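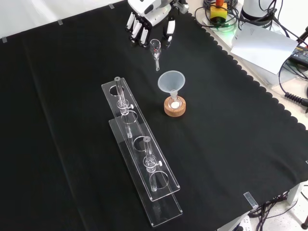 The hand over the glassware bench, with the tube rack and the funnel and bottle in place.

Savia bench hand: progress report to the Stundano small grants fund
Prepared by Marlies Ortner, Coltville shared workshop
2 Jan 2026

Work done since the last report

The hand is mounted over the bench and all its fingers now move under control from the laptop. Nahuel Aravena rewrote the grip routine so that each finger closes until it meets a set resistance and then holds. The earlier version closed to a fixed position, which was fine for wooden blocks and no good for glass.

The bench layout is settled. We use a black cloth taped down at the wall side, and the clear acrylic rack stands on it at a diagonal. The tubes pass through the upper plate and are held by clear collars with white thumbscrews. The funnel and small bottle have their own place, with the bottle in a cork ring. Clear glass on a clear rack is hard for the tracking software, and the plain dark background has helped more than any change to the settings.

Trials

We logged 371 pick attempts between July and the end of the year. Of these, 156 were with the stemmed glass vessel and 151 with the tubes. The rest were with the funnel. The funnel is the easiest piece to hold. The vessel is the hardest, as the stem is thin and the hand tends to turn it when the thumb closes. Over half of the failed picks were of this kind. We broke 2 tubes, both before the new grip routine, and replaced them from stock.

Turning the thumbscrews is not working yet. The fingertips reach the knob but slide off it. Nahuel has printed a ridged tip to try, and if that fails we will fit larger knobs to the collars.

Money

Spending is within the amount agreed. The fingertips cost more than planned and the frame cost less, as Acuña let us have offcuts of aluminium at no charge. We do not need to move money between headings. Receipts are in the shared folder.

Next steps

- Fit and test the ridged fingertip.
- Repeat the vessel trials with the thumb closing last.
- Tidy the cable runs at the right-hand end of the bench.
- Write up the grip routine so other members can use it.

We would like to keep the end date as it stands. If the thumbscrew work runs over, we will ask to drop the pouring test and report on picking and placing only. Please let Marlies know whether that would be acceptable.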